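Clirkby Bench Diary
Thursday, June 26, 2025

So the count is at 415 good episodes, which sounds like a lot until you remember that the folks at Pomosia told us they like to see a few thousand before they even start training. I had planned to be further along by now. I'd also planned to have clean windows and a working bike, so there you go.

Most of last week went to one task, wiping down the bench. You would think wiping is the easy one! It has no right answer, though, and that makes it awful to teach. When I pick up a tube and set it in a rack, the episode ends when the tube is in the rack. When I wipe a table, it ends when I feel like I've wiped enough, and my feelings change a lot between breakfast and lunch. I went back through Monday's batch and some wipes were 2 strokes and some were practically a deep clean.

I ended up throwing out 65 of them. It hurt, but a learner copies whatever you show it, bad habits included, and one of mine was stopping halfway to think. You can see it in the playback: the arm goes across, hangs there like it forgot why it came into the room, then carries on. Multiply that by a few hundred and you've taught a machine to dither.

The new rule (taped to my monitor) is that I decide the whole motion before I start recording. Start left, go right, come back, let go. If I fumble, I keep the fumble only if I recover from it smoothly, as those are worth having. If I swear, I start over.
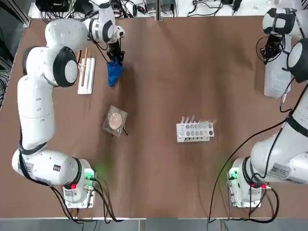
Cloth is its own special headache, and I've gone back and forth on how tidy to make it at the start of each episode. For a while I folded it into a neat square every time, and the policy we trained on those was lost the moment it met a wrinkle. Now I just let it bunch up however it likes, the way the blue one is hanging from the left gripper, and I keep the petri dish and the tube rack out on the brown paper too, so the wiping has to happen around things. It's slower. My shoulders have opinions about it.

Next up is naming. Our Wainwright folder has three spellings of "wipe" in it, all mine, and I'd like that fixed before the Noltden set gets merged in September. After that I want another 66 episodes with the cloth starting on the right, and then I'm taking a long weekend.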